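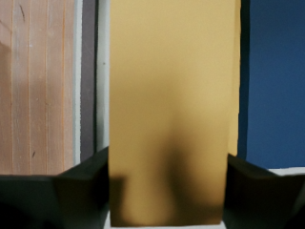 A flat yellow face, seen close up.

Leave the Prices In

Most family memoirs I am asked to read have had the money taken out. The writer starts with an aunt's notebook or a box of pay slips, and by the final draft the sums are gone. What is left is that times were hard and everyone worked.

I think this is a mistake. A wage or a rent is often the only thing in a family story that a stranger can check or use.

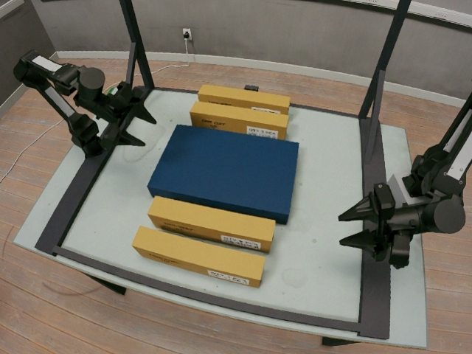
PROKACH, October 1, 2020

My grandmother packed fish at the Nistico cannery for most of her working life. She kept a household book, and I have it. In her first full year she earned 2,257 and paid 204 of it for a room on Skumus Street, with a shared sink in the hall. A winter coat cost 68. She wrote the coat down in March, when the shops marked them down, and she wore it until my mother was in school.

When I wrote my first version of her life, I left all of that out. I said she was careful with money. My cousins liked it. Then one of them asked what "careful" meant, and I had to go back to the book to answer.

The usual objection is that old prices mean nothing to a reader now. It is true that 68 means little alone. Put it next to the year's pay and it means a good deal – you can work out how many days she stood at the packing table for that coat. A reader can do that sum without help from me.

The other objection is privacy. Some families do not want it known that a grandfather borrowed, or that one sister sent home more than another. I take this more seriously. The Grewal side of our family asked me to drop a loan of 1,476 that was never paid back, and I did, while the man's children are living. I kept the page, though, and noted where it is.

I would not print the whole book either. Nobody wants nine years of onions. But pick one year and give it in full: the pay, the rent, the shoes, the doctor, the bus. Put it in the middle of the story where people will come across it. If there is a gap in the entries, say so and leave it open. Hers has one, from the summer my mother was born, and the rent is the first thing written down after it.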